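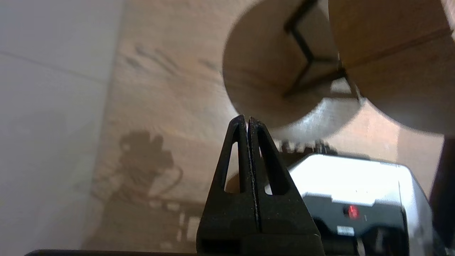

How long should wooden cylinders be left to settle before they are marked or joined? Leave them on the bench overnight in the room where they will be used, then check that they still stand square.

Workshop supplies > Wood > Turned shapes > Cylinders

July, by the Otlow workshop desk

Otlow Plain Wooden Cylinders

Solid wooden cylinders with flat ends, sold unfinished. Schools use them for solid geometry and stacking work, and model makers buy them for columns, rollers and wheels. The ends are sanded and take pencil or ink well. Go lightly with a felt pen, as the ink can creep along the grain.

Sold in packs of 3 or in a trade box of 96. Order code 509 for the small pack, 296 for the trade box. Both hold a single diameter, so please order sizes separately.

Colour varies from pale beige to tan, and the grain will differ from one piece to the next. We don't match pieces by shade. Small seams in the grain are not treated as faults unless they have opened.

Wipe with a barely damp cloth and dry straight away. Don't soak. Wax or water-based varnish can be used, with a light sanding between coats.

Trade boxes are sent from our Memville store and small packs from Uvov. Allow up to 3 working days. Unmarked pieces can be returned to either address; pieces that have been drawn on, cut or glued can't be taken back.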